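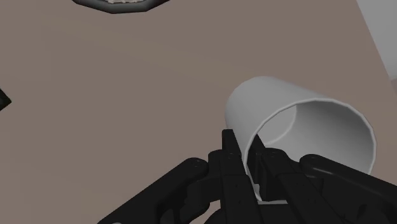
Monday at the simulator desk

February 24, 2020

I promised my sister I'd write more about work this year, so get yourself a coffee (this one rambles a bit). For those who missed my post in October, I do the order desk at Dotomel. We pack and ship secondhand housewares, and we're getting our first robot arm this year. Before it goes near a real shelf, it practices on a computer. So do we!

Every Monday, Uliana Ostapchuk and I sit down and go through practice runs in a program called Ristolum. The arm goes for a plain white cup lying on its side, or has to work around a table of knickknacks, and we write down whether we'd have been happy with it as packers. I had never thought so hard about where you take hold of a cup. I always go for the rim too, and after 9 years I couldn't have told you why.

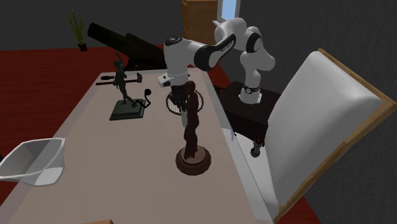

The arm over the woven mat, with the twisty wooden sculpture in front.

I got very fond of that dancing green figure, by the way. We get things like it in estate boxes all the time, always with something sticking out that wants to snap.

Now, the part people keep asking me about. Yes, some of us are nervous. There are 28 of us on the floor, and Beathag Ritchie stood up at the meeting and asked straight out whose hours would go. The answer was that the arm takes the plain cups and bowls, 400 pieces a day to begin with, and the odd-shaped stuff stays with people. I believe it, mostly. My own job has already changed, and I spend one day a week in a chair now, which my knees like and my step counter doesn't.

Uliana wants to try stacked saucers next.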